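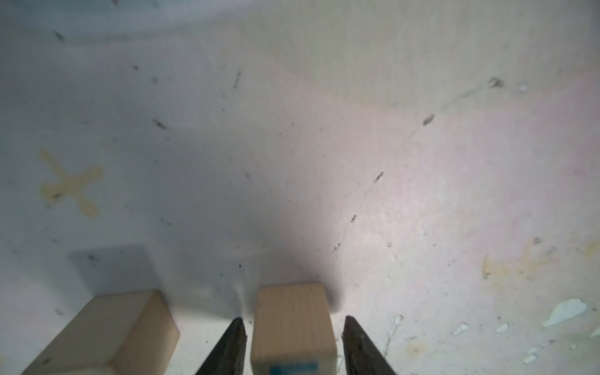 I've been turning down an old apartment's worth of noise for a year now, so a few posts on what worked for squeaky floors. Long one.

The building is in Flollthorpe, second floor, built cheap. Pine boards over joists, no underlayment. The hallway was the worst. You could follow a person from the bathroom to the kitchen by ear.

First thing I did was walk it with painter's tape in my pocket and put a piece down wherever it squeaked. I ended up with 9 spots in the hallway and 3 in the bedroom. Do this in winter if you can. Dry boards shrink and the noise is at its worst, so you find all of it.

Most squeaks are one of two things. A board rubbing on the board next to it, or a board moving up and down on a nail. Stand on it and rock your weight. If you see the edge dip, it's the nail.

For board on board, try powder before anything else. I used plain talc, worked it into the gap with an old paintbrush, then walked on it for a few minutes and swept up. That took care of four spots. Two of them came back in a couple of months and I did them again.

Powdered graphite works too but it's gray and it gets on socks. My neighbor Sihan Lu used it in her closet where it doesn't matter.

For the nail kind, powder does nothing. You need a screw. Find the joist first. A stud finder was useless through my boards, so I measured from the one joist I could see at the heating pipe and went from there – 16 inches on center, give or take an old carpenter's mood.

Drill a pilot hole. Pine that old splits if you look at it wrong. I skipped the pilot once and now there's a crack next to the bathroom door about as long as my hand.

I bought the breakaway screws, the kind where the head snaps off under the surface. A box was more than I wanted to pay but I only used half. Fill the hole with wax stick, not putty. Putty dries and pops out.

If you can get underneath, you're luckier than me. Orlando Chávez has an open basement and he fixed his whole dining room in an afternoon with thin wood shims. A little glue on the shim, slide it between joist and board, stop when it's snug. If you hammer it in you lift the board and make a new squeak.

Renters, ask before you drill. I wrote to the management company (Tekin) on 22/02/2021 and got a yes in writing five days later. Keep that email.

A rug does not fix a squeak. It makes it quieter from above and the downstairs neighbor hears exactly the same thing. I asked mine.

Where I am now: hallway is down to one spot, right by the closet, and it's on a seam with no joist under it. I've tried talc three times. I'm leaving it.

Somebody asked about stairs. Different problem, and I haven't done any. Thắng Cù redid his last year and I'll ask him if he wants to write it up.

Also asked: is it worth it. I sleep through my roommate's early shift now. It took two weekends and I'd do the bedroom first next time.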